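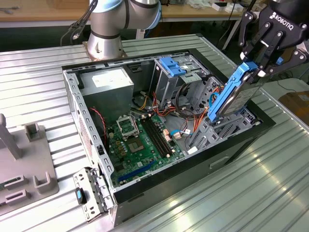
Regular readers will know that our group has spent most of the winter on one stubborn question, which is how a robot should behave in the last few centimetres before a part goes home. Getting near the right place is the easy bit these days. The trouble starts when the part has to pass a wall of metal, tip a little, straighten up and slide in, all without leaning on anything it shouldn't. A hard drive in its blue plastic caddy makes a very good test of this, held in two black fingers and tilted down towards its cage, with a green motherboard and a tangle of coloured power cables only a short way off to the side. There is plenty to get wrong in there, and over the past few months we have got most of it wrong at least once.

The method we have settled on is called Nekis, after a character in a bedtime story that Clotilde Boyer used to read to her children (she has asked me to say that she did not choose it, and that she has grown fond of it anyway). Clotilde leads the work, and it was her idea to stop asking the robot for one long, perfect movement. Nekis splits the insertion into short stretches, and at the end of each one the controller compares the force it feels at the wrist with the force it expected to feel. If the two agree, it carries on. If they don't, it backs up by one stretch only, changes the tilt a touch and tries again. Our older program, Cornov, used to go all the way back to the start whenever it met resistance, and those of you who visited us last spring will remember how very long that could take - I believe one of you went off and made tea.

Now for the numbers, as several of you have written in asking for them. We ran 1922 insertions with Nekis on the same kind of tower, laid on its side with the panel off, and moved the case a little between runs so that the robot could not simply learn one spot by heart. Of those, 1788 ended with the drive fully seated. In 621 of the successful runs the controller had to back up at least once, and these are the ones that please us most, because Cornov would have started again from scratch every time. There were also 53 runs where we stopped the arm ourselves, mostly in the early days and mostly for fear of the cables.

Those cables are still the weak point, I'm afraid. Nekis treats everything it touches as if it were stiff, and a loose wire is nothing of the sort. When one drifts across the mouth of the cage the force creeps up so gently that the controller takes it for ordinary rubbing and keeps on pushing. Clotilde has been trying a slower first stretch, with a small sideways wiggle to nudge the wire out of the way, and it does help, though it makes each run longer and we haven't yet tried it enough times to put a figure on it. We would also like to try memory sticks, which need a good firm push at the very end and so break one of our favourite rules.

The write-up is nearly ready and will go on the Treltstead project page once we have tidied the plots. If you would like the force recordings before then, do drop us a line and say which format you prefer, and please be patient with us if the reply takes a few days!

Comments (3)

Sánchez
Lovely to see backing up by one stretch doing so well. Do you limit how many times it may back up before giving up? We had an arm that would happily go to and fro all afternoon.

Clotilde Boyer
Yes, we do. After six goes at the same stretch it stops and asks for help. We started with three and that was too few.

pm_bench
Please do the memory sticks next. Also, is the tilt change fixed or does it depend on which way the force points?

We use cookies to remember your settings and to count visits to this newsletter. By reading on you agree to this. Manage cookies | Unsubscribe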